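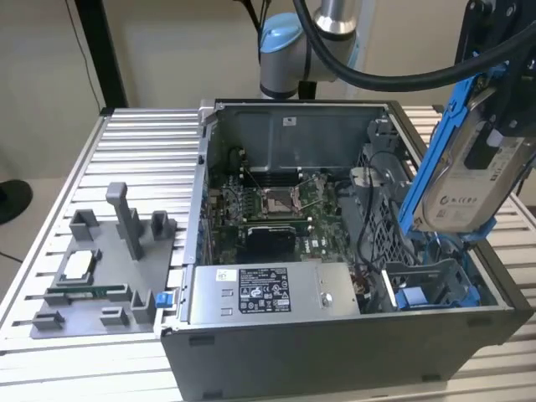

When is the fall electronics collection in Sevdale?
The collection takes place in October at the Nilon Road yard. Gates open at 8 a.m. and close at 2 p.m. The town's Office of Waste and Recycling will post updates in this thread.

Residents may bring desktop computers, laptops, monitors, printers, keyboards, phones, tablets, routers and game consoles. Cords and chargers are welcome and do not need to be sorted.

The limit is four large items per household. A desktop computer, a monitor and a printer each count as one large item. Phones, cords and other small items do not count toward the limit.

We are not able to take refrigerators, air conditioners, smoke detectors or light bulbs at this event. Please see the household guide on the town website for where these go. The guide was revised this summer, and older printed copies list a drop-off site that has since closed.

The collection is open to Sevdale residents only. Please bring a utility bill or a driver's license with a Sevdale address. Businesses should contact Proresa, the town's recycling contractor, to arrange a paid pickup.

Before you come: please copy any photos, tax papers or other files you wish to keep. Items cannot be returned once they have been unloaded, and staff cannot search for a particular machine after drop-off.

Please also sign out of your accounts on phones and tablets. A device that is still locked to an account cannot be reused and will go straight to materials recycling.

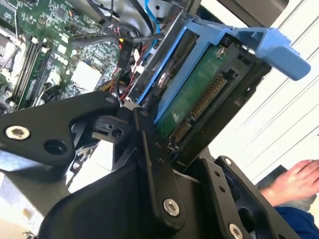

A 3.5-inch hard drive in a blue plastic caddy.

Residents who prefer to keep their hard drives may remove them at home. We accept computers with or without the drive. Drives left in place are shredded by Proresa under its contract with the town, and a certificate of destruction is available on request – ask for the form at the gate.

Loose batteries must be handed to staff separately. Please tape the ends of rechargeable batteries and place them in a clear bag. If a battery is swollen or leaking, do not bring it to the collection. Call the office for instructions.

Traffic will enter from Sharifi Avenue and leave by Nilon Road. Left turns into the yard will not be allowed. Please stay in your vehicle with the engine off while it is being unloaded, and keep items in the trunk or truck bed.

Last fall's event received 122 desktop computers and 200 monitors. Lines were longest in the first hour. Residents with flexible schedules may wish to arrive after 11 a.m.

Home pickup is available for residents who do not drive or who cannot lift heavy items. Requests must reach the office by the end of September – by phone or at the front counter in Town Hall.

The collection will go ahead in rain. In the event of high winds, a notice will be posted here by 6 a.m.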